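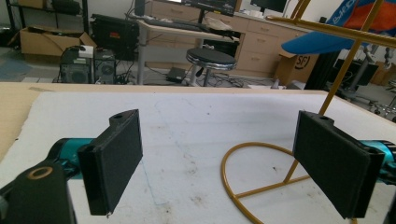
White work surface, scuffed and smudged.

Flellbridge store theft checklist, walked Nov 24, 2019

1. Back door alarm: OK. Loud, too, my ears are still ringing!
2. Jewelry case locks: FAIL. Key 12 opens two cases (yikes). I told Annag Purves.
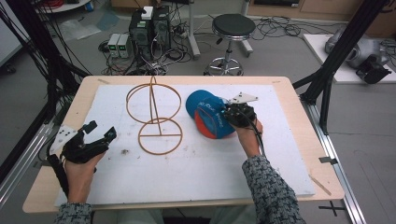

Page 2 of 4

3. Safe log: OK, though I'd love neater handwriting. Cash over $400 goes in right away, please.
4. Bag check at the counter: so-so. I walked past twice with a backpack

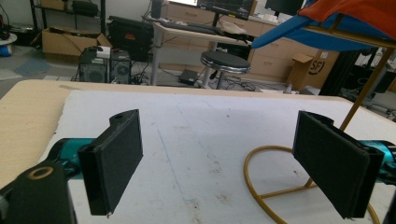
and only got stopped the second time. I'll try again in December.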